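Fabric Notes: Shrinkage and the Pre-Wash Question

Several readers wrote in after the April issue to ask why the finished dimensions of their table covers came out short, in one case by enough to expose the table edge on both ends. The cause in nearly every letter was the same. The cloth was cut to size before it had been washed.

Woven cotton shrinks for two separate reasons. The first is relaxation. Yarn is held under tension on the loom and again during finishing, and it stays slightly stretched until water lets it go. Most of this happens in the first wash. The second is swelling. Each yarn takes up water, grows thicker, and has to travel a longer path over and under its neighbors, which pulls the cloth in. Swelling shrinkage continues in smaller amounts over the next few washes.

The warp direction, parallel to the selvage, usually moves more than the weft. A cover cut with its long side on the warp will therefore lose most of its length there, where the overhang is often smallest to begin with.

To measure shrinkage for a given bolt, cut a test square 30 cm on a side, well away from the selvage. Mark the warp direction with thread, not chalk. Overcast the edges, wash and dry the square exactly as the finished piece will be treated, press it without stretching, and measure at the center and near both edges. Average the three figures for each direction.

Réjean Fortin sent results from his own tests on two plain weaves. The Caruletti canvas lost 7 percent in the warp after one hot wash and a tumble dry. The Oddsson twill, washed cool and line dried, lost very little, but he repeated the test hot and the figure rose sharply. His conclusion is that the drying method matters as much as the water temperature, and our own tests agree.

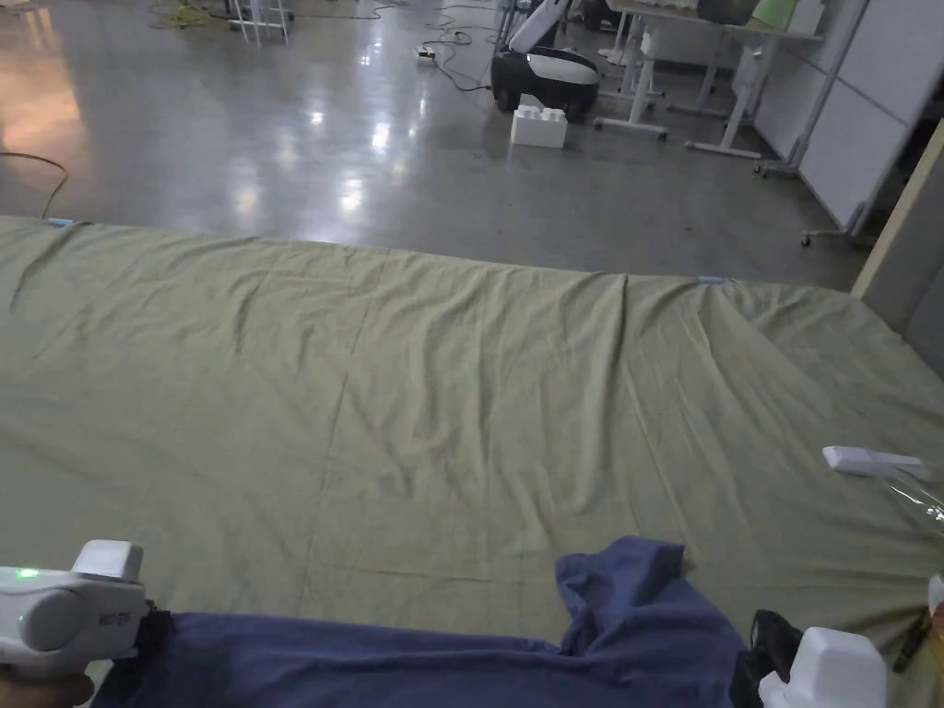

Cutting length follows from the test. Divide the finished length by one minus the shrinkage, then add hems. At 7 percent the divisor is 0.93. Adding 7 percent to the finished length is a common shortcut and gives a slightly short piece - a small error on a napkin, a visible one on a long table.

Dyed cloth should be washed alone the first time. Dark blues and greens are the usual offenders for loose dye. A white scrap in the same load will show whether a second wash is needed.

Linen behaves much like cotton but creases more sharply, and it should be pressed damp before measuring. Results for the Fuka linen blend will run in the next issue.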